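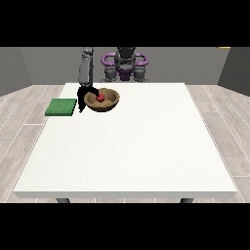 Saturday, rules day

December 30, 2023

Office closed, so I had the whole day for the episode rules. Coffee, cold feet, second monitor finally working.

The draft Hubert and I left before the holiday had grown to nine pages, and half of it was us arguing with each other in the margins. I cut it to four. What stayed is what a new person needs on the first morning: how to lay out the table, how to run the arm, what counts as a good episode, what to write down.

Started with layout because that is where we lose the most time. The ball and bowl task has the green cloth on the left, the bowl to the right of it and the red ball in the bowl at reset. In August each of us had our own idea of how far the cloth could drift from its spot. The rule now reads: the cloth may be moved and turned between episodes, but it may not touch the bowl and it may not hang over the edge of the table. Nothing else goes on the table unless the task sheet lists it. I left the size of the allowed shift blank for Hubert, who has the reach numbers.

Second section, the approach. I wrote that the gripper comes down beside the bowl and has to be clear of the rim before the fingers close. If the fingers push the bowl, the episode is marked as contact, even when the ball comes out fine. We had been keeping those as clean. Went back and forth on this for an hour. A simulated bowl doesn't chip, and I can hear Hubert saying so, but the same policy goes onto the real arm at Onitz in the spring and their bowls do. Kept the rule.

Third section, counts. Each batch is 200 episodes. The first 5 of every batch get watched by a second person at normal speed, start to finish, before the rest is run. If any of the five breaks a layout rule, the batch stops and the reset gets fixed. I wanted to put in spot checks later in the batch too, and then remembered how that went with the Vino set, where people signed the sheet without opening the files. One check that gets done will do for now.

Fourth section, labels. Three words only: clean, contact, failed. No "mostly clean." No notes in the label field. There is a separate field for notes and it is allowed to be empty.

Lunch was the last of the beet soup and some bread. Walked to the river and back. Ice along the bank but open in the middle.

In the afternoon I went through 100 old episodes from Gronska with the new rules beside me, to see if the wording held up. It mostly did. Two problems. The rule about the cloth says nothing about folds, and a folded corner changes how the ball sits when it is set down. Added a line: the cloth lies flat at the start. The other problem is the word "released." I had it as the moment the fingers open. In several episodes the fingers open and the ball rolls off the cloth a second later, and by my wording those pass. Changed it so that the ball has to be at rest on the cloth with the fingers open when the episode ends. That will turn a good number of old clean labels into failed. Not looking forward to relabeling, but the file has 900 episodes in it and somebody will train on it either way.

Hubert Wieczorek called at four about something else (his sister's car) and I read him the contact rule over the phone. He said it was too strict. Then he said leave it in and we'll see how many we lose. I wrote that down with his initials next to it.

Still open:

Reach limits for the cloth, Hubert.
Who signs when only one of us is in.
Whether the Witkowska checklist gets merged into this one or thrown out. I would throw it out.
Version number on the first page. Forgot it again.

Saved the draft on the shared drive at 6:20 and sent the link. Need to buy milk and candles tomorrow before the shops close early.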